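4.2 What people told me about background noise

I'll start with the fridge, as most of my interviewees did. When I wrote the first version of the interview guide I had a whole page of questions about traffic, neighbours and building work, and I was rather proud of it. Then I sat down in the first kitchen in Bornura, asked what the loudest thing in the flat was, and got twenty minutes on a compressor. The traffic page hardly got used after that.

The diaries back this up. Across both neighbourhoods I ended up with 1102 usable entries (an entry being one sound, with a time, a room and a word or two on how it felt), and the ones that stirred people up most were small indoor noises that came and went. A steady hum was usually forgiven. A hum that stopped and started again at two in the morning was not! Several people wrote down the stopping as a sound of its own, and I had no box for that on the form, so they squeezed it into the margin.

I coded everything on the seven-point bother scale from Ruiz-Ortega, with the wording softened a little after the pilot. People in Etau disliked the original top label, "intolerable", and simply wouldn't tick it, however cross they sounded when I talked to them. With "very hard to live with" in its place the top of the scale filled up nicely. I realise this makes my scores harder to set beside older work, and I come back to that in section 6.

One thing I hadn't planned for was how much people talked about surfaces. They'd knock on a table to show me what a dropped spoon was like, or slap the wall to prove how thin it was, and my recordings from those visits are full of thumps. I've kept the thumps in the transcripts, as they often finish a sentence that the words leave hanging.
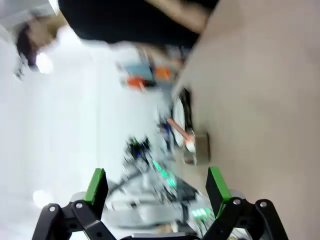
Figure 2. Gripper with its fingers open and green fingertip pads; a beige surface fills the right-hand side.

Back to the diaries, then. I split the entries by time of day, and the evening ones are by far the wordiest. People who managed three words at breakfast wrote whole paragraphs after supper – one page about a dripping tap runs over the back of the sheet and on to an envelope. I don't think the evenings were noisier. My hunch is that people had sat down by then and had a pen to hand, and for that reason I haven't used length of entry as a sign of bother anywhere in the analysis, tempting as it was.

Etau and Bornura did differ in one way I can stand behind. In Etau the flats open on to shared landings, and footsteps there were mostly described by who they belonged to: the son coming home, the woman upstairs with the dog. In Bornura, where each flat has its own outside stair, footsteps were hardly named at all and scored a good deal worse. A known step seems easier to bear than an unknown one. The Kastine study found much the same with voices through walls, though its flats were newer and its diaries were kept in April, when I suppose more windows were open.

I did go back to a few households to ask about this, and the answers were messier than I'd hoped. Two people said they'd never thought about it. Another told me firmly that footsteps were footsteps, then broke off to tell me who was coming up the stairs.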